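Unit 3: Wire Harness Handling with the Relteck Wrist Kit

Course notes, Galtdale evening section
Instructor: Reynaldo Lagman
Lab assistant: Benjie Tan

Reading before lab: the kit's quick start sheet and the gripper chapter of the Dizon workbook.

1. What the kit is

The Relteck Wrist Kit is sold as an add-on for small arms that already have a two-finger gripper. In the box you get a wrist camera with its bracket, a pair of black replacement fingers, a cable clip set and a license for the teaching software. The arm and the controller are not included. We have the kit on loan for the June term, and part of your work in this unit is to write a review of it for the lab.

The seller lists three uses: bin picking, connector mating and cable handling. We covered bin picking in Unit 2. This unit is about cable handling, which is the hardest of the three and the one where the product sheet says the least.

2. Why harnesses are hard

A rigid part has one shape. Once the software knows where one corner is, it knows where the rest is. A harness changes shape each time it is touched. If you pull one branch, the others move, and a loop that was clear a moment ago may now lie over the connector you wanted.

Twisted pairs add a second problem. Every stretch of a blue-and-white pair looks like every other stretch, so a camera has little to tell it which branch it is looking at.
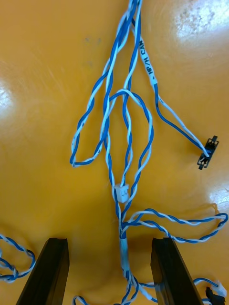
Software that follows a wire from one end has to decide at each crossing which way to go. One wrong choice at a crossing sends it down another branch, and it will report the result with the same confidence as a correct one. For this reason we start from features that do not repeat: printed labels, connectors and sleeves. In the kit software these are called anchors.

3. Choosing anchors

The work piece has a branch with a label reading HP/H CAN. That branch ends in a small black connector. Use the label as the first anchor and the connector as the second. The small white connector lower on the harness can be the third, but be careful with it. There is another white connector toward the lower right, and the software may swap the two if one is partly hidden by a finger.

Glare also matters. The tabletop is glossy, and the bright patches on it can be taken for white plastic. Jayson Umali's group had this trouble in the first lab and solved it by masking the glare by hand in the setup screen. The kit has an automatic mask, but we did not find it reliable.

4. Lab procedure

Step 1. Load the default project and set the finger opening to 29 mm. Set arm speed to 600 mm per minute. Do not raise it.

Step 2. Bring the gripper over the harness with the fingers open. Stop with the trunk of the harness between the fingers and check that the label can be read in the camera view.

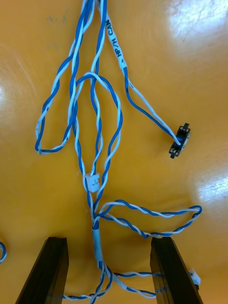

Step 3. Mark your anchors in the order given in section 3. Save the view before you move the arm.

Step 4. Run the trace on the labeled branch only. Write down the confidence score. Below 82, go back to Step 3 and mark again.

Step 5. Close the fingers on the trunk at the lowest force setting. Never grip a connector or the label.

Step 6. Lift slowly, set the harness down, open the fingers and repeat the trace. Compare the two scores.

5. What to put in your review

Keep it to 3 pages. Cover setup, the software, the fingers and the documentation. Say which version you used. Dindo Pascual's review of the older Zultia kit is in the course folder and is a good model for length and tone. If you compare the two products, use your own results for the Relteck kit and his for the Zultia.

Damir Jurić will read the drafts before they go to the lab office. Hand in your saved views and both trace scores with the draft.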